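Section 4: Fitting and tidying the cables

This section covers the cables on the Moser bench, from the power strip at the back to the items on the work surface. It applies to benches delivered from March onward. If you have an older bench with the one-piece rear tray, use the sheet that came in the tray.

You will need the Veto cable kit, a pair of side cutters, a soft cloth and a pencil. The kit contains hook-and-loop straps, adhesive clips, screw-down clips, a roll of write-on labels and the edge trim for the rear cutout. The cover for the rear tray is packed with the legs.

CAUTION: Unplug the power strip from the wall before you start. Leave it unplugged until you reach step 14.

CAUTION: Do not drill or drive screws into the top from below except at the marked points. The top is thinner over the rear channel.

Preparing the bench

1. Clear the work surface and pull the bench forward until you can stand behind it. The bench top is 2000 mm long, so two people should move it.

2. Check that the leg bolts are tight. A bench that rocks will work the adhesive clips loose over time.

3. Press the edge trim into the rear cutout. Start at one corner and work around. Cut the end square and leave no gap, as the raw edge can wear through cable jacket.

4. Wipe the underside of the top with a dry cloth wherever a clip will go. If it is greasy, use a little rubbing alcohol and let it dry fully.

5. Fit the power strip in the rear tray with the switch toward the left end. The tray opening is 735 mm wide. A strip longer than this has to be mounted on the leg bracket (see Section 6).

Running the cables

6. Lay every cable loosely on top of the bench in the position it will take underneath. Do not fasten anything yet.

7. Write a label for both ends of each cable. Name the item it serves, not the outlet number. Outlet numbers change.

8. Keep power cables in the rear channel and signal cables in the front channel. Where one has to cross the other, cross at a right angle.

9. Fasten each cable at the plug end first, then work toward the item. Space the clips evenly along the run. Use screw-down clips for anything heavier than a lamp cord.

Note: The adhesive on the clips takes a day to reach full strength. Route the cables now, but do not hang any slack from the clips until the next day.

Note: Straps should close without squeezing the cable. If the jacket is pinched, open the strap and let it out.

Loops, bends and colors

A cable needs some spare length wherever it meets a part that is moved, lifted or swung out of the way, and the last clip should never be the point that takes the pull. Leave the spare length as a small open loop beside the part, and do not fold it back on itself or crush it under a strap.

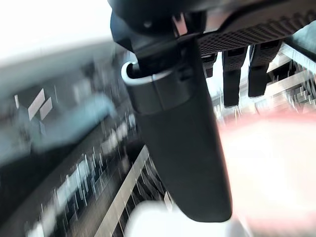

Choose the cable color before you choose the clips, at least for the short runs on top of the bench. The kit comes with both light and dark signal cable, and either will work, but contrast makes inspection much quicker. A thin white cable on black parts, as shown here, can be followed by eye where it curls into its small hook-shaped loop on the left and lies flat across the front of the collar. Dark cable on the same parts would have to be checked by touch. On the pale bench top the reverse applies, so use the dark cable there.

10. Form each loop by hand and let go of it. If it springs flat or twists, the cable has a set in it. Turn it a half turn the other way and try again.

11. Move any hinged or sliding item through its full travel, slowly, with one hand on the cable. It should stay slack the whole way. If it pulls tight, move the nearest clip back and add to the loop.

12. Look for places where a cable passes over a textured or perforated surface. Movement against these wears the jacket faster than a smooth surface does. Put a strip of trim under the cable or route it to one side.

13. Trim the tails of the straps. Check that no label has ended up inside a strap where it cannot be read.

Finishing

14. Plug in the power strip and switch it on. Test one item at a time.

15. Fit the tray cover. The lip goes to the rear. If it will not close, there is too much spare cable in the tray – take some out toward the leg, do not force the cover down.

16. Push the bench back, leaving enough room behind it for the wall plug to stand clear. Check that no cable is trapped under a leg.

CAUTION: Never run a second power strip from the first. If you need more outlets, order the longer Koivisto strip and the leg bracket, part 101.

Checking the cables later

Look over the cables once a month, and again any time an item is added or moved. Straps loosen, and loops get pulled out during cleaning. Replace a cable if the jacket is cracked, flattened or shiny in one spot. Do not tape over the damage.

Adhesive clips can be removed by warming them with a hair dryer and sliding a piece of card behind them. They cannot be used again. Screw-down clips can be moved as often as needed, but only to another marked point.

Spare straps, clips and labels are sold together as the Lururov refill pack. The older gray clips do not fit the front channel on this bench.

Section revised May 2024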